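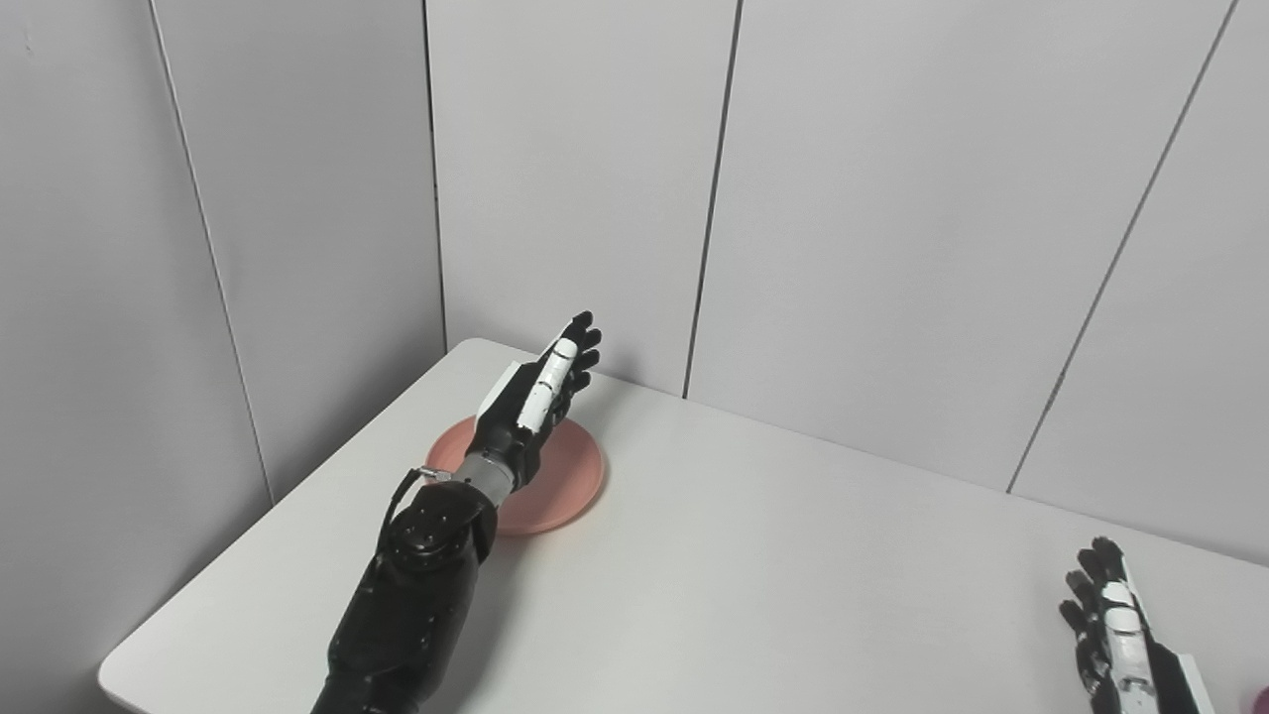
Lorkport Table and Plate is a small shop in Millmont that sells dinnerware and plain tables for kitchens, break rooms and rented apartments. The questions on this page are the ones that come in most often by phone and email. Many of them are about color, and about how a plate will look once it is on the table at home. A salmon-pink plate with a slightly raised rim stands out well on a matte white top, and that pairing is a good place to start if you are buying both at once. Answers are kept up by Rosalind Doucet at the front desk. If yours is missing, write to us and she will add it.

What shapes and colors do the plates come in?

The everyday line is round and shallow. Current colors are salmon pink, cream, slate and a pale green. The green was out of stock through the summer and came back in September. We do not make square plates and have no plans to.

Is a shallow plate any good for food with sauce?

For a normal serving, yes. The rim holds a spoonful or two of gravy or dressing without trouble. For soup, stew or cereal you want the Wojcik bowl, which comes in the same colors.

Can I buy one plate?

Yes. Singles are $9 each. A set of four plates and four bowls is $44. You can mix colors in a set – put what you want in the notes box when you order. If you leave the box blank we send all one color.

Can the plates go in the dishwasher?

Top or bottom rack, normal cycle. Leave a gap between them so the rims don't knock. Skip the sanitize setting.

Microwave?

Reheating is fine. Do not use them in an oven or under a broiler, even on low.

My plate has gray lines on it. Is it scratched?

Usually it isn't. Gray lines are most often metal left behind by knives and forks. Rub the plate with a paste of baking soda and water, rinse, and look again. If you can feel the line with a fingernail, it is a scratch and the paste won't help.

What is the difference between the matte and satin table tops?

Matte throws back less light, so it is easier on the eyes under a ceiling fixture or near a window. Satin wipes down a little faster. Both come in white. The price is the same: $214 for the small Lotov table and delivery on top of that.

Why are the table corners rounded?

People walk into them. Alaric Esposito, who drew the first Lotov table, had a narrow kitchen and was tired of bruises. The rounded corners are standard now. We can't supply square ones.

How do I clean a white matte top?

Warm water, a drop of dish soap and a soft cloth. Dry it afterward, or you may see streaks. For coffee rings, lay a damp cloth over the mark for ten minutes before wiping. No scouring powder and no green pads – they leave shiny patches that can't be taken out.

Can the table stand right against a wall?

It can. The back edge is straight and sits flush unless you have a deep baseboard. If you have wall panels, stick a strip of felt along the edge first. Felt is in the hardware bag.

Do I need placemats?

Not for plates. Use a trivet under pots and pans, and under any dish straight from the oven.

How do I return something?

Unused items can come back within 30 days in the original box. For breakage in shipping, email a photo of the item and the box to Soon-im Jang in returns. She will send a replacement and you keep the broken one. Please don't mail broken plates to us.

Can I see things in person?

The Millmont showroom is open from 10 a.m. to 4 p.m. on weekdays. Parking is behind the building, off the alley. The bell on the back door doesn't work, so come around to the front.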